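Hareck support - ticket 2534
Product: hand-held parallel gripper, pair
Site: Parkutach, soft goods station
Status: open, waiting on parts

Reported fault: jaw width reading drifts on the left unit during garment work. Zero is correct at start of shift and reads open by a small amount after a long run. Right unit not affected.

Log, March

08:40 - Both units zeroed with jaws fully closed, no load. Readings match. Firmware same on both.

09:15 - Checked pivot screws on the left unit. One on the finger arm turned a quarter turn before it seated. Marked with paint pen and retested. Drift still there after 4000 open/close cycles on the bench, but smaller.

10:30 - Moved to thick knits on the plaid bedding. Thin cotton never showed the fault, so bench cycles with no load may be hiding part of it.

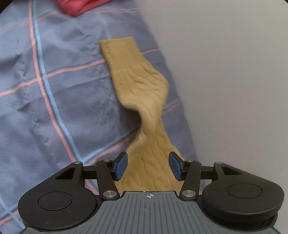
Cable knit between the blue pads; cardigan spread on the same plaid.

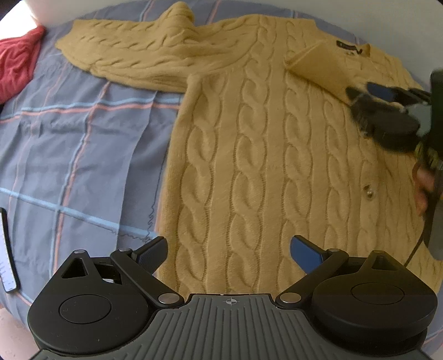 11:20 - Logged width against a 14 mm gauge block every few minutes. First error showed up at cycle 2720. Re-zeroing clears it, power cycling does not. That points to the linkage or the pads, and away from the encoder board.

13:05 - Swapped the finger pads left to right. Error stayed with the left unit. Pads ruled out.

13:50 - Pulled the left linkage. Bushing at the lower pivot has play you can feel by hand. Guide rail is clean, no scoring. Lint packed behind the finger block - removed with a dry brush, no air line.

14:30 - Ordered two bushings from Pandey, old part number, confirm it still fits the later arm. Until they arrive: re-zero at every garment change and keep thread locker off the pivots. Brarkotthorpe has the same revision and should check theirs at the next service.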